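Teaching by Demonstration: an Interview with the Head of Remote Operation at Jadine

Jadine has spent the past year collecting demonstrations for its household robot programme, in which a person controls a two-armed robot from a desk and the recorded movements are used to train it. The work is carried out in simulation at the Prondska office, using control software supplied by Memon. The head of remote operation spoke to us in April about how the demonstrations are made and what the team has learned from them.

Operators begin with tasks that most adults would not think of as tasks at all. "We ask for a door, a cupboard, a walk to the table," the head of remote operation said. "The operator has to decide where the body stands before either hand does anything."
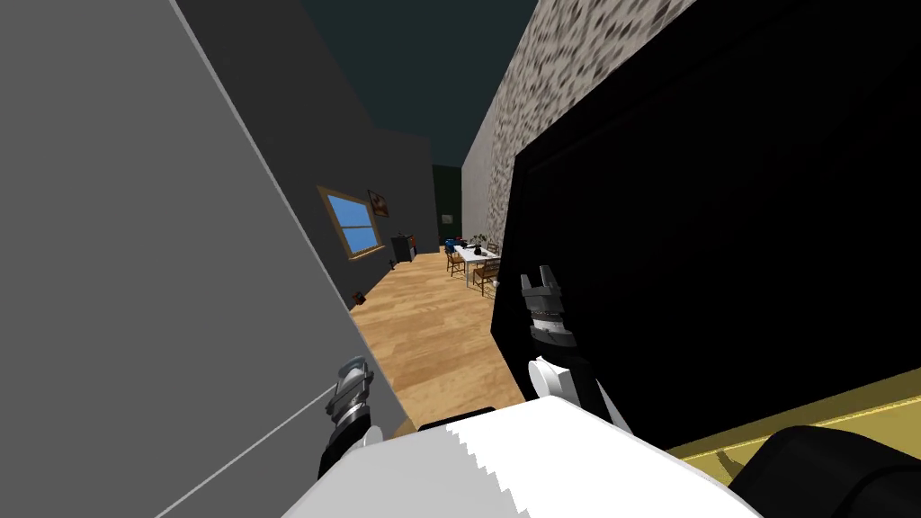 Operators at Prondska work with two hand controllers, one for each arm, and a pair of foot pedals for the base. New starters tend to watch the hands and forget the body. In a long room such as the one with the white dining table at its far end, they are taught to look down the floor first and settle on a line of travel, keeping both grippers in view as they go. "If you can see both grippers, you know how wide you are," the interviewee said. "We repeat that a great deal in the first week."

Training lasts 2 weeks. During that period nothing an operator records is passed to the learning team. Afterwards, each demonstration is reviewed by a second operator, who may accept it, reject it or return it with a note. The present set holds 3000 accepted demonstrations, of which 1000 concern doors and openings. The target for the end of the programme is 4000.

Asked why openings should take up so large a share, the head of remote operation pointed to the difficulty of judging depth on a flat screen. Operators often stop short of an edge, or approach it at an angle they would never choose with their own hand. The reviewers do not remove all of these attempts. "A hesitant approach that is then put right is useful to us. We reject the ones where the operator has plainly lost track of the hand."
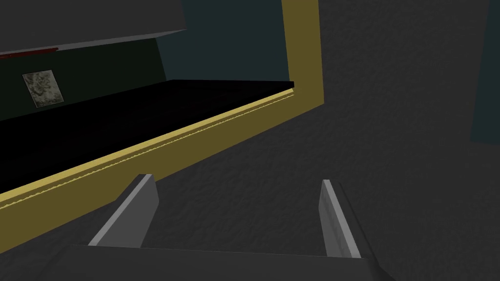
The open gripper close to the lower rail of a yellow-framed opening.

The team has tried guiding an arm by hand as well. For this it used a single real arm at the Drerkov workshop, where staff held the wrist and moved it through each motion while the joints were recorded. The results were smooth, and operators learned the method in an afternoon. It proved less suitable for two arms on a moving base, as one person could not guide both arms and steer at the same time. Hand guiding has been kept for short movements of the wrist and fingers, and remote control is used for everything else.

On the matter of speed, the interviewee was cautious. Operators had at first been given a time limit for each task, and the limit was withdrawn after the reviewers reported a rise in clumsy turns near walls. "People hurried the base and then had to rescue the arms. The robot would have learned to do the same."

Doorways remain the part of the work on which reviewers disagree most often. Some prefer the operator to bring both arms forward before entering. Others would have them drawn in close to the body.
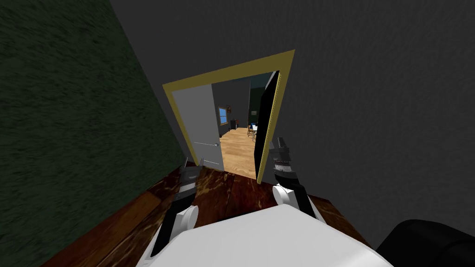
The written guidance currently allows either method, provided that the operator does not change from one to the other halfway through. A comparison of the two is planned once the remaining demonstrations have been recorded, and the guidance will be revised if one set trains better than the other.

Jadine also intends to widen the group of people who give demonstrations. Most of the present operators came from within the company and share many of the same habits. "They all learned from the same two colleagues, and it shows in how they turn," the head of remote operation said. Applications from outside the company will be accepted at the Prondska office, and no previous experience of robots is required.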